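From: Traian Husar
To: winura-grippers
Subject: Re: foam or bare fingers

Liviu Jitaru wrote:
> Did the foam pads get past 200 cycles on Preda? And
> does the controller still drop out at low force?

No dropouts with the new firmware – 214 cycles on the foam.

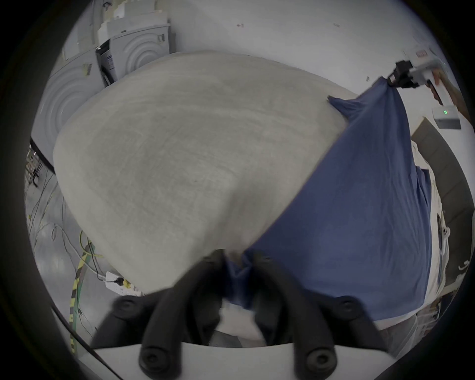 Grip force is still my main worry. At 55 percent the bare fingers let thin cloth slide. The foam ones will hold a small pinched fold, as on the blue cloth, with the second gripper clamped on the corner. I'd keep foam for the next round.

The head camera is fine for hems, less so for sleeves.
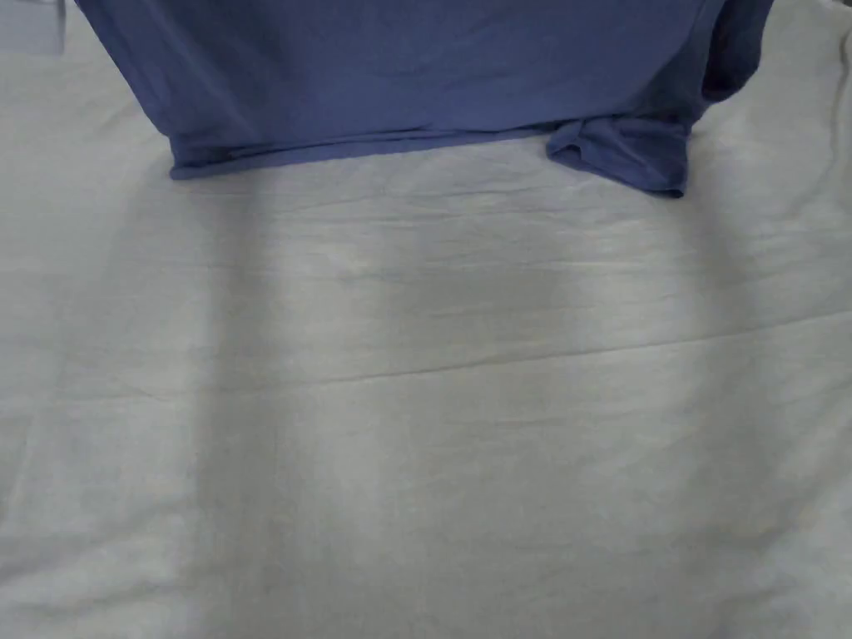 T-shirt on the sheet, sleeve folded in at the hem.

Can you send the Soltach pads in January?

Traian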